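Kitchen Towels That Dry Things

I love a good cotton dish towel, and I've bought far too many of them (the market in Premville has a whole stall, don't get me started). Most of the ones people give up on can be saved in an afternoon!

Wash new towels before you use them
New cotton often has a finish on it that makes water bead up and run right off. Run new towels through two warm washes with half your usual soap and no fabric softener. Skip the dryer sheets too, forever.

Fold for the drawer you have
Deep drawers like rolls, shallow ones like a long, low bundle. Fold lengthwise first, smooth it with your palm, then fold again until it fits. Thick towels puff up at the folds, so press that end down last. I keep plaid ones for dishes and plain ones for hands, and the whole house has finally caught on.

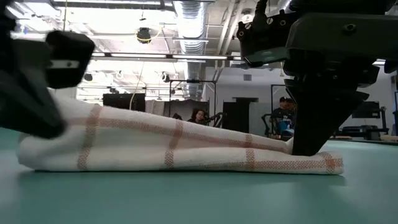 Get rid of the sour smell
Soak smelly towels for 47 minutes in hot water with a cup of white vinegar, then wash as usual. (Yes, I set the timer to 47. It was a typo once and it worked so well I kept it!) Never mix vinegar with bleach.

Tomato and turmeric
Cold water first, from the back of the stain. Then dish soap, a gentle rub, and a few hours on the line in full sun. A bright day in June does wonders for turmeric.

Retire them well
Worn-out towels make wonderful rags. Cut them into 11-inch squares and keep a stack under the sink.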